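7월 · 글 한서윤
공유 141 댓글 20

꽃을 꽂는 데 필요한 것은 꽃과 꽃병, 그리고 약간의 뻔뻔함이라고 나는 늘 생각해 왔다. 위테 라데포게드(Jytte Ladefoged)의 생각은 다르다. 그는 화요일 오전 내내 꽃 한 줄기를 어디서 잡아야 하는지를 설명했고, 나는 커피를 두 잔 마셨다.

라데포게드는 매장과 가정의 잔일을 기계에 맡길 수 있는지 따져 주는 회사 야드홀름(Jadholm)에서 일한다. 예전에는 플로도(Flodo)라는 꽃집 체인에서 매장 관리를 했다. 그러니까 줄기를 자르고 물을 갈고 바닥을 쓸던 사람이 지금은 그 일을 로봇이 할 수 있느냐는 질문을 받는 셈이다. 대답은 준비되어 있었다. "어떤 일이냐고 되물어요. 그러면 다들 전부라고 하죠. 그 순간 회의가 길어집니다."

사람들이 가장 많이 묻는 건 빨래 개기와 설거지라고 한다. 꽃꽂이를 묻는 사람은 거의 없다. 그런데도 그가 꽃을 고집하는 이유는 줄기가 고약해서다. "컵은 어디를 잡아도 컵이에요. 줄기는 밑을 잡으면 위가 돌고, 위를 잡으면 꽃이 뭉개져요. 게다가 넣어야 할 곳은 구멍이고요. 매장에서는 이걸 손님이 말을 거는 동안에 합니다."

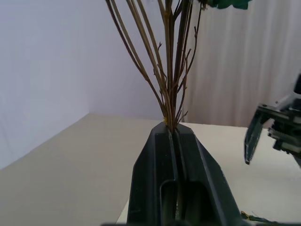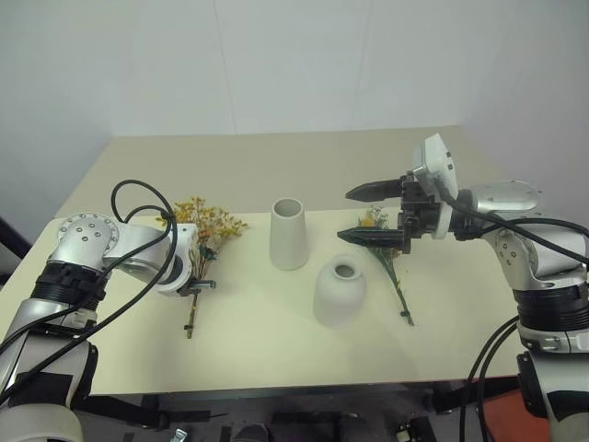

한서윤

마른 줄기 묶음이라고 사정이 나은 것도 아니다. 라데포게드는 곁가지를 특히 싫어한다. 기계가 줄기 하나를 집었다고 믿을 때 실제로는 옆의 것까지 끌고 오는 일이 생기기 때문이다. "사람은 손끝으로 알아채고 슬쩍 흔들어 떼어 내죠. 그 '슬쩍'을 숫자로 적어 달라고 하면 저도 못 적어요."

그럼 두 팔이면 되지 않느냐고 물었다. 나는 팔이 둘인데도 집안일을 잘 못 하니 썩 유리한 질문은 아니었다. "한쪽으로 꽃병을 붙잡고 다른 쪽으로 꽂을 수 있으니 낫긴 해요. 대신 서로 부딪치지 않게 해야 하고, 한쪽이 할 일이 없을 때 어디에 가 있을지도 정해야 하죠. 신입 직원한테도 그건 가르쳐야 하더군요."

입이 넓은 꽃병과 좁은 꽃병은 그의 말로는 서로 다른 업종이다. 넓은 쪽은 들어가기만 하면 끝이지만 줄기가 제멋대로 기울고, 좁은 쪽은 일단 넣으면 얌전한데 넣기까지가 문제다. 어느 쪽이 더 어렵냐고 물으니 그는 손님이 고른 쪽이라고 했다.

숫자를 하나만 달라고 졸랐다. 그는 마지못해 지난번에 해 본 것을 꺼냈다. 노란 잔꽃을 꽃병에 꽂는 일을 100번 시켰더니 사람이 손대지 않고 끝난 것이 40번이었다고 한다. 절반도 안 되지 않느냐고 했더니 그가 나를 빤히 보았다. "제가 플로도에 처음 들어갔을 때보다는 높아요. 그래도 저는 월급을 받았죠."

경쟁사 이야기도 나왔다. 레자에이(Rezaei)는 창고 선반에, 코사도브(Cosadov)는 식당 주방에 집중한다고 한다. 라데포게드는 두 회사 모두 일을 영리하게 골랐다고 평했다. 부러워하는 말투였다. 상자는 휘지 않고 쟁반은 시들지 않는다.

집에 로봇을 들여놓겠느냐는 질문에는 한참 뜸을 들였다. "물건이 매번 같은 자리에 있는 집이면요. 그런 집에 사는 사람은 애초에 로봇이 별로 필요 없어요. 이미 다 치웠으니까." 본인 집은 어떠냐고 했더니 식탁 위에 지난달 우편물이 그대로 있다고 했다.

매장 쪽은 조금 더 낙관적이다. 문 닫은 뒤의 시간이 있어서다. 밤새 천천히 해도 되는 일, 이를테면 양동이를 옮기고 같은 길이의 줄기를 나눠 두는 일부터 넘기자는 것이 그의 주장이다. 한 줄기에 20초가 걸려도 새벽 두 시에는 재촉하는 손님이 없다. 다만 아침에 출근해서 바닥에 떨어진 잔가지를 쓰는 사람은 당분간 그대로 필요하다고 했다.

"빗자루질도 물어보시려고요?" 그가 시계를 보며 말했다. "그건 오후 얘기예요. 점심부터 드시죠."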